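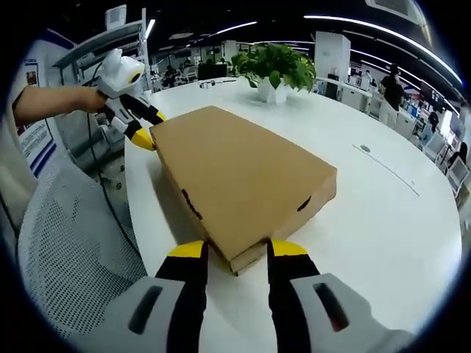
Bragança fragt, ob man bei so einem Karton überhaupt von einem Packplatz sprechen könne oder ob es einfach ein Tisch mit einer Schachtel darauf sei. Die Frage kam per Mail, kurz nach der ersten Fassung dieser Seite, und sie ist berechtigt. Ein Packplatz im Sinne der Lagertechnik hat Rollenbahn, Waage und Klebebandabroller. In einem Großraumbüro gibt es das in der Regel nicht. Gepackt wird trotzdem, und zwar auf dem Besprechungstisch, zwischen zwei Terminen.

Diese Galerie gehört zur Reihe Büroversand und behandelt das Packen kleiner Mengen Verbrauchsmaterial: Reinigungstücher, Beutelware, Faltschachteln. Die Texte zu den Bildern sind kurz gehalten. Wer Maße und Sorten sucht, findet sie in der Kartonübersicht unter Nummer 634.

Zum ersten Bild. Wellpappe, braun, unbedruckt, mit Grifflöchern. Grifflöcher sind beim Tragen angenehm, beim Versand aber eine Öffnung, durch die Staub und Feuchtigkeit eindringen. Für Tücher in verschweißten Beuteln ist das unkritisch, für lose Papierware nicht. Wir kleben die Löcher bei Sendungen nach Vutport von innen zu, mit einem Streifen Nassklebeband quer zur Welle. Für den Transport innerhalb des Hauses bleiben sie offen.

Der Karton wird an beiden Enden gehalten. Bei leerem Karton ist das nicht nötig. Bei einem gefüllten Karton ohne durchgehende Bodenverklebung ist es dringend zu empfehlen, weil sich der Boden sonst in der Mitte öffnet. Runde Tischkanten sind dabei eher ein Nachteil, da sich der Karton nicht bündig anlegen lässt. Auf geraden Tischen wird die Längsseite parallel zur Kante gestellt und bleibt dort, bis der Deckel geschlossen ist.

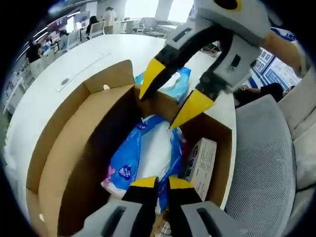

Beutel nach unten, Schachteln obendrauf, so habe man es bei Cardoso immer gehalten, schreibt ein Leser. Für schwere Nachfüllbeutel stimmt das. Bei leichten Tücherpackungen und kleinen Faltschachteln arbeiten wir anders: Die Schachtel steht hochkant an der Wand des Kartons, der Beutel liegt daneben. Die Schachtel ist formstabil und nimmt am Rand wenig Grundfläche ein, der Beutel ist nachgiebig und füllt den Rest.

Die Verpackungen in Blau und Weiß sind weich und werden flach eingelegt. Eine Packung liegt im Karton, eine weitere wartet hinter dem Rand auf dem Tisch. Griffbereit heißt hier: auf der Seite, von der aus eingelegt wird, und nicht weiter entfernt als eine Unterarmlänge. Was weiter weg liegt, wird beim Packen erfahrungsgemäß vergessen und kommt in einem zweiten Karton hinterher.

Drei Hinweise zum Einlegen:

Beutel nicht auf die Kante stellen. Sie sinken während des Transports in sich zusammen, und der Inhalt wandert.

Wiederverschließbare Öffnungen zeigen nach oben. Eine Lasche, die am Kartonboden scheuert, löst sich.

Klappen vor dem Einlegen vollständig nach außen falten. Eine halb aufgestellte Klappe ist im Weg und wirft Schatten in den Karton — bei dunklem Innenraum übersieht man dann leicht kleine Teile am Boden.

Die Lagenfolge steht auf dem Packzettel. Wir verwenden dafür das Formular von Olow, zweispaltig, mit Feld für die Stückzahl. Ein Karton der mittleren Größe fasst bei uns 24 Packungen in 2 Lagen. Mischkartons wie dieser werden nach Augenmaß gefüllt und danach mit Packpapier ausgesteift, zuerst in den Ecken, dann über der obersten Lage.

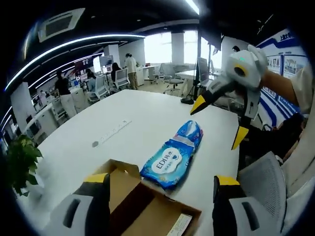 Ob Feuchttücher mit Reinstwasser überhaupt in denselben Karton dürfen wie trockene Ware, wollte jemand aus Carnton wissen. Sie dürfen, solange die Packung ungeöffnet ist. Angebrochene Packungen gehen bei uns nicht in den Versand. Sie bleiben im Büro und werden dort aufgebraucht, am besten neben den Bildschirmen, wo man sie braucht.

Auf der blauen Packung hinter dem Karton steht „EDI纯水“. EDI bezeichnet die Elektrodeionisation, ein Verfahren zur Wasseraufbereitung, 纯水 heißt Reinwasser. Über Duftstoffe oder Konservierung sagt die Angabe nichts, dafür muss man die Inhaltsliste lesen. Wer die Tücher auf Oberflächen verwendet, prüft vorher an einer unauffälligen Stelle, ob Schlieren zurückbleiben.

Unten im Karton ist rechts ein kleines weißes Etikett zu erkennen. Lose Etiketten gehören vor dem Verschließen geprüft: entweder aufkleben oder herausnehmen. Ein Etikett, das beim Empfänger im Karton liegt, führt fast immer zu einer Rückfrage.

Zum Tisch noch eine Anmerkung. Weiße Platten sind zum Packen gut geeignet, weil man Papierstreifen, Krümel von der Wellpappe und abgerissene Klebebandenden sofort sieht. Beim Schneiden immer eine Unterlage verwenden. Die Jahresmenge in unserem Büro liegt bei 2,000 Packungen, und die Kratzer auf der alten Platte stammten sämtlich vom Kartonmesser.

Die Seite wird im Mai um die Verschlussarten ergänzt. Korrekturen bitte an Rosário Bragança.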